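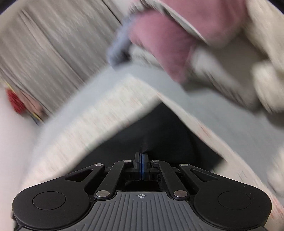
The black pile

Thursday, November 6, 2025

I own so much black clothing that laundry day at my place looks like a theater crew is moving out. Black tees, black leggings, black slips, the black work pants I bought two pairs of and then went back for a third. When it all comes out of the dryer it turns into one big dark blob on the bed, and I stand there poking at it trying to work out which bits are sleeves.

So this week I finally sorted out a system, and since a few of you asked after my last post (the towel one, sorry again about the length), I'm writing it down.

First thing, I stopped folding on the bed. My comforter is navy and after five o'clock in November there is just no light in that room. I moved the whole operation out to the dining table, under the good lamp, and it's made more difference than anything else I tried. You can see seams! You can see the tag! I had been putting one top away inside out since the summer, and I only found out when Natsumi Onishi pointed at my shoulder in the middle of lunch.

Second thing is the slippery stuff. Cotton tees will pretty much fold however you tell them to, but anything smooth slides right back open the second you let go. I used to fight it by smoothing it out with both hands over and over, which takes forever and gets you a slightly flatter version of the same mess. What works better for me is to pinch it in the middle, lift so that the sides hang down on their own, and lay it back on the table in one go. It comes down more or less doubled. Then you only have the corners to fuss with. I learned this from my aunt, who did it with tablecloths and never once explained it – she'd just grab, lift, flop, done, while I was still hunting for an edge.

After that I go in thirds, then in half, and then it stands up in the drawer if I'm lucky. If it doesn't stand up I roll it. I know there are people with strong feelings about rolling. I roll my slips and my camisoles and I sleep fine.

The drawer situation. I have a Jondska dresser, four drawers, secondhand, and the top one sticks if you pull from the left. For years everything black went in the second drawer in one heap. Now I have it split up with two of those fabric boxes from Fumix, the shallow kind. Tees go in front, smooth things go in the boxes, leggings along the back. The boxes are a little too short for the drawer so there's a gap at the end, and that gap is where socks go to hide. I've been meaning to cut a piece of cardboard for it.

I did look at the nicer dividers, the bamboo ones. Then I measured the drawer and it's such an odd width that I'd have had to buy the expanding kind and they never hold once you start shoving jeans against them. Maybe later.

Washing, since somebody will ask: cold, inside out, the Drunell detergent for darks in the 500 ml bottle. I don't measure it very well. Smooth things go in a mesh bag, and I hang them over the shower rod because the dryer makes them cling to everything, including me. Tees and pants get the dryer on low. I don't iron anything on this list. If it's still creased when I need it, it gets hung in the bathroom while I shower and we hope for the best.

Oh, and lint! I went through a whole roll of those sticky sheets last winter and it made me mad every time. Rin Oda gave me a velvet brush, one of the flat ones with a handle, and I keep it on the dining table now so I can swipe each thing before it gets folded. One direction only. If you go back and forth you're just moving the fuzz around. My gray throw blanket is the source of most of it and is now banned from the couch on laundry days.

I also pulled out a few things to let go of. Two tees that had gone that sad brownish color, a pair of leggings with a see-through knee, and a skirt I loved in 2019 and have not zipped since. The tees are rags already. The skirt is sitting on the chair by the door where I'll probably look at it for three weeks before I do anything.

Still not solved: matching black socks. Some are ribbed, some aren't, some are really very dark blue, and I can only tell which by the window in the morning. If you have a trick that doesn't involve buying all new socks, leave it in the comments. I've thought about a dot of colored thread at the toe but I know myself, I'd do four pairs and quit.

Next time I want to get into the coat closet, which has a Pelupessy shoe rack in it that I put together wrong and have been too stubborn to redo.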